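Home | Department | Student Projects | Visits and Open Days | Reports | Contact

Report on the Open Day at the Mendari Robotics Laboratory

Second-year project group, Automation and Control
Submitted March 2019

1. Purpose of the visit

The project group attended the open day of the Mendari laboratory as part of the module on industrial automation. The module requires each group to observe a working installation or a demonstration and to report on what was shown, how it was organised and what bearing it has on the group's own project. Our project concerns the planning of simple grasping movements for a two-fingered gripper, and the open day was chosen because the programme included a session on simulation.

The visit was arranged through the department office. Members of the group prepared a list of questions beforehand and agreed who would take notes at each session. The notes were compared on the following day and form the basis of this report.

2. Programme of the day

The open day was held in the laboratory's main building. According to the welcome talk, 462 visitors had registered, among them school parties, students from other colleges and staff from local firms. Visitors were divided into parties and taken through 3 sessions in turn: a talk on safe working, a demonstration of a sorting line, and the simulation session. A short period for questions was set aside at the end of each.

The talk on safe working covered guarding, emergency stops and the training given to new staff. Much of this was familiar from the first-year course, although the section on working near a moving arm was more detailed than our lecture notes and has been added to the group's reading.

The sorting line was presented by staff from Gachanja, a firm which supplies conveyors and feeding equipment. Small cartons were fed on to a belt, read by a scanner and moved to one of several bins. The presenters stopped the line twice in order to explain the timing between the scanner and the pusher. Members of the group found this useful, as the delay between sensing and acting had caused difficulty in our own exercises.

3. The simulation session

The simulation session was the main reason for our attendance. It was given in a computer room, with the presenter's screen projected on the wall. The software used was Sultar, a package which the laboratory has adopted for teaching and for the early stages of its own work. A model of a gripper is placed in a furnished room, and the operator may choose to view the room from a point close to the gripper itself.

The presenter explained that a view of this kind moves with the arm. When the wrist turns, the walls and floor appear to tilt, and a person used to a fixed view needs some practice before judging distance correctly. Several visitors were invited to try the controls, and one member of our group did so.

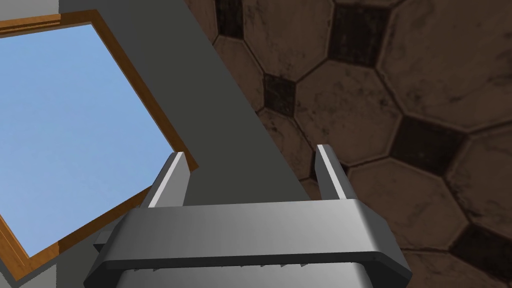 The second part of the session dealt with the use of recorded runs. The laboratory had prepared 641 runs for the open day, stored under the project name Kimudis, and visitors could select any of them from a menu. Each run could be paused, played back slowly or repeated with a different starting position. The presenter repeated one run from 3 starting positions and asked the audience to say which would bring the gripper to its target by the shortest path. Opinion in the room was divided.

Questions from the audience were mostly about how far a simulation can be trusted. The presenter's answer was that contact and friction remain the weakest points, and that results obtained on the screen are checked on the real arm before they are used. Lighting was also discussed. Rooms in Sultar can be given strong sunlight and deep shadow, and the laboratory varies these settings on purpose when testing programs that rely on a camera.

4. Relevance to our project

The group has decided on two changes to its plan of work. First, we shall record a view from the gripper as well as the fixed view used until now. Secondly, each planned movement will be repeated under different lighting before it is accepted.

A third proposal — to move the whole project to Sultar — was considered and set aside. The time left in the term is short, and the existing model already contains most of the parts required.

5. Remarks on the organisation

The sessions kept to time and the printed programme was clear. The computer room was rather full, and those standing at the back had difficulty in reading the menus on the projected screen. We would suggest smaller parties for this session in future years. The group wishes to thank the staff of the Mendari laboratory for their patience in answering questions after the session had closed.

Contact the department office | Copyright: Automation and Control Student Projects | Back to top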